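**Ticket 184: slow drain, kitchen sink, Stornik unit 9**
Opened: September 2021
Status: monitoring

Reported fault: water stands in the narrow basin after washing up. The wide basin drains normally. Tenant states the problem started after the Dellus rack insert was put in.

Checked first: stopper travel, strainer, trap. Stopper lifts fully. Trap removed and rinsed, light grease only.
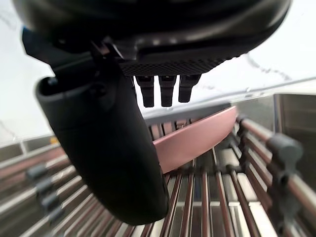
Rack seating was the next suspect. The insert should sit level, with its frame resting on the rim and the rods clear of the basin floor. Long items laid across the rods, like the pink piece there now, are fine as long as no part of them drops through and ends up over the outlet. Bowls should go in upright.

Test 1: rack out, basin filled to 5 inches, stopper opened. Emptied in 2 minutes.
Test 2: rack in, same fill. Same time.

Rack ruled out. The Shabalala manual for the waste kit calls for a flat washer at the tee. A beveled one was fitted, and it had shifted partway into the bore. Replaced with the flat type, hand tight plus a quarter turn.
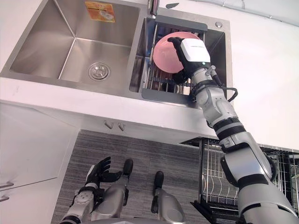
Refilled both basins and released them together. No backup into the narrow side, no drip at the tee.

Open items:
- Stirnham to confirm which washer ships with the current kit
- check the tee again after 5 days of normal use
- close if no further report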